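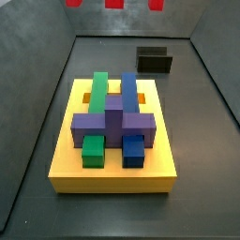
黄色の台の上に組まれた緑、青、紫のピース

ヴィーガンチーズ工房Lurik(ルリク)見学記

7月に、植物性チーズの工房Lurikの公開日へ行ってきました。Lurikは丘の町Druvino(ドゥルビーノ)のはずれにあり、カシューナッツと大豆を使ったチーズを作っています。会の例会で何度か食べているので名前を知っている人は多いと思いますが、作っているところを見たのは今回が初めてです。

行き方から書きます。駅前から丘行きのバスに乗り、終点のひとつ手前で降ります。停留所の名前は「Herrero(エレーロ)橋」で、工房の名前は出てきません。橋を渡って左に曲がり、ブドウ畑に沿って坂を上ると、白い門の建物があります。看板は門の内側についていて、道路からは見えにくいです。私たちは一度通り過ぎて、上の墓地まで行ってしまいました。帰りのバスは夕方に本数が減るので、降りたときに時刻を控えておくほうがいいです。

見学料は一人800円で、試食がつきます。支払いは入口の机で、現金のみでした。受付で靴を履きかえ、髪を覆う帽子と上着を借ります。上着は大きめのものしか残っておらず、袖を折って着ました。指輪と腕時計は外して袋に入れ、出るときに受け取ります。

案内してくれたのは工房主のLeandro Sarmientoさんです。もともとは乳製品のチーズを作っていた人で、家族に乳アレルギーが出たことから植物性のものを試し始めたそうです。最初の二年はほとんど売り物にならず、近所の豚に食べてもらっていたと話していました。今は乳製品は一切扱っておらず、工房の中にも持ち込めません。見学者のお弁当も、乳や卵が入っているものは門の脇の棚に置いていく決まりです。

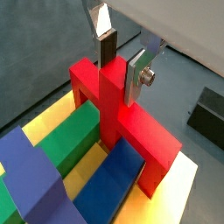 Vumum菜食の会 見学・食べ歩き班

最初に入ったのは浸水室です。カシューナッツは一晩水に浸けます。夏は水温が上がりやすいので途中で二回水を替え、冬は一回で済ませるとのことでした。浸けたナッツを一粒もらって割ると、芯まで白くやわらかくなっていました。味はほとんどなく、少し青い匂いがします。水を切ったナッツは石臼に似た機械にかけ、なめらかなペーストにします。音が大きく、ここでの説明は身ぶりが中心でした。後で聞き直したところ、速く回すと熱で油が分離するため、回転をかなり落としているそうです。

次が発酵室です。ペーストに植物由来の乳酸菌を加え、ふたつきの容器で寝かせます。部屋は暖かく、ヨーグルトとパン生地の間のような匂いがしました。発酵の時間は決めておらず、毎朝味を見て止めるということでした。ノートに酸味の強さを丸の数で書いていて、三つになったら型に移します。ノートは初年度からのものが全部残してあり、自由にめくってよいと言われましたが、字が読みにくくてあまり分かりませんでした。

型に移したものは塩をして水気を抜き、熟成庫に入れます。熟成庫は半地下で、夏でもひんやりしていました。白カビのもの、灰をまぶしたもの、ハーブで巻いたものの三種類があり、棚が分かれています。毎日ひっくり返すのが一番手間のかかる仕事で、家族全員で交代しているそうです。私たちが入ったときは、それぞれ一つずつ返させてもらえました。思ったよりやわらかく、指の跡がつきそうで緊張しました。製造の札には通し番号があり、私が返したものは1001番でした。

熟成庫の温度について、同行した会員から質問が出ました。Sarmientoさんの答えは、温度よりも湿度のほうが難しいというものでした。湿度は88パーセントを目安にしていて、下がると表面が割れ、上がりすぎると狙っていないカビが出ます。対策は床に水をまくことと、窓を細く開けることだけだそうです。機械を入れる予定はあるかと聞くと、見積もりを見てやめたと言っていました。

見学のあとは中庭で試食です。この日の参加者は約50人で、時間を分けて入れ替わるため、席はそれほど混みませんでした。出たものを順に書いておきます。

白カビのもの。外側はしっかりしていて、中はクリームに近いです。塩気は控えめで、後からナッツの甘さが出ます。パンにのせるより、そのまま食べるほうが味が分かりやすいと思いました。

灰をまぶしたもの。酸味が強く、今回の中では一番好みが分かれました。私は二切れ目でやめましたが、隣の席の人は買って帰っていました。焼いたナスと一緒に出してくれて、この組み合わせならまた食べたいです。

ハーブ巻き。タイムとローズマリーの香りがかなり前に出ます。例会で食べたときより若いもので、食感はやわらかめでした。

大豆のフレッシュタイプ。これだけは当日の朝に作ったもので、トマトと油をかけてあります。水切りした豆腐に近いのですが、酸味があるぶん印象が違いました。日持ちがせず、町の外には出していないそうです。暑い日だったので、これが一番早くなくなりました。

ほかに、大豆の残りを使った焼き菓子と、冷たいミントのお茶が出ました。焼き菓子は少しぱさつくので、お茶と一緒に食べたほうがいいです。グルテンを避けている人には米粉のクラッカーがありますが、受付で先に言っておかないと出てきません。私たちの班では一人が言い忘れ、あとから持ってきてもらいました。ナッツアレルギーの人は、工房全体でカシューナッツを扱っているため見学そのものを断っているとのことです。申し込み前に確認してください。

売店は門を入って右手の小屋です。熟成タイプは三種とも買えて、半分に切ってもらうこともできます。保冷袋は別売りで、この日は昼過ぎに売り切れていました。夏に行く場合は自分で持っていくほうが安心です。私は白カビを一つとハーブ巻きを半分買いました。家に着いたときにはハーブ巻きが少しやわらかくなっていましたが、冷蔵庫で一晩置いたら戻りました。白カビのほうは三日目に開けたところ、試食のときより塩気が立っていて、粗く刻んで冷たいパスタにあえて食べました。

坂道について補足します。ブドウ畑の脇の道は舗装されていますが、日陰がほとんどありません。帽子と水は持っていったほうがいいです。車いすの場合は裏の門から入れるそうですが、熟成庫へ下りるのは階段だけで、半地下の部分は見られません。トイレは中庭の奥に一つあります。

帰りはバスまで時間が余ったので、橋のたもとの食堂に寄りました。メニューに菜食の印はありませんが、頼めばチーズ抜きの野菜の煮込みを作ってくれます。煮込みの豆は大きめで、量が多く、二人で一皿でも足りました。だしに肉を使う日もあるそうなので、注文のときに確かめてください。

公開日は年に数回で、申し込みは電話のみです。昼は作業中でつながりにくく、夕方にかけるとSarmientoさん本人が出ることが多いようです。次の公開日はまだ決まっていないとのことでした。分かったら例会の案内に載せます。一緒に行きたい人は班の連絡係まで知らせてください。冬のほうが熟成の進んだものが並ぶと聞いたので、次は寒い時期に行くつもりです。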